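In praise of fruit in the bedroom

I keep my fruit at the foot of the bed, and I think more people should.

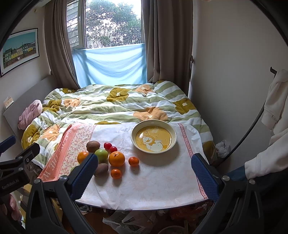
The usual place for fruit is the kitchen, in a bowl, on top of the fridge or next to the bread bin, and I lived that way for years. I bought apples on Saturday with every good intention and threw half of them out the week after. The kitchen is where you go when you already want something, and what you want at that moment is toast, or cheese, or the end of somebody's birthday cake. An orange doesn't stand a chance in there!

Then I moved into one room with a shared kitchen down the corridor, and everything I wanted within reach had to go on one low table. I put a white cloth on it (my aunt's rule, a table without a cloth is a shelf) and tipped the shopping out on top. Kiwis, a green apple, a big orange, a few small tangerines, even a couple of cherry tomatoes, which I will defend as fruit to anyone who cares to argue. I have a plate with a cartoon duck on it that was surely meant for a child, and I love it more than any plate I have owned. By the weekend the fruit was gone. I had eaten all of it, mostly without deciding to, reading on the bed with my feet hanging over the end.

My friend Nadine Geagea thinks this is disgusting. Food belongs in the kitchen, she says, and sleep belongs in the bedroom, and if you mix them up you get crumbs and ants. On crumbs I agree with her completely. I wouldn't have a biscuit near my duvet. But a tangerine comes in its own wrapper, and the peel goes on the plate, and the room smells wonderful for an hour afterwards. I have tried scented candles and they don't come close.

The other thing I'd argue for is leaving out the bowl. A bowl hides things. There is always one kiwi at the bottom that went soft days ago, and you find it with your thumb. Spread out on a cloth, every piece is in plain sight and you can see which one needs eating tonight. Fadi Khoury, who sold fruit on the market in Bredis when he was younger, lays his out the same way at home, and he turns the apples over every morning – I haven't got that far yet.

It does look a bit untidy, I admit. So does the rest of my room, with the carrier bags I keep meaning to fold and a duvet that has never once been made properly. I've stopped minding. A striped cover with enormous flowers on it is cheerful whatever state it's in, and so is an orange on a white cloth when you open your eyes on a grey morning. Mine gets eaten before I've put my socks on.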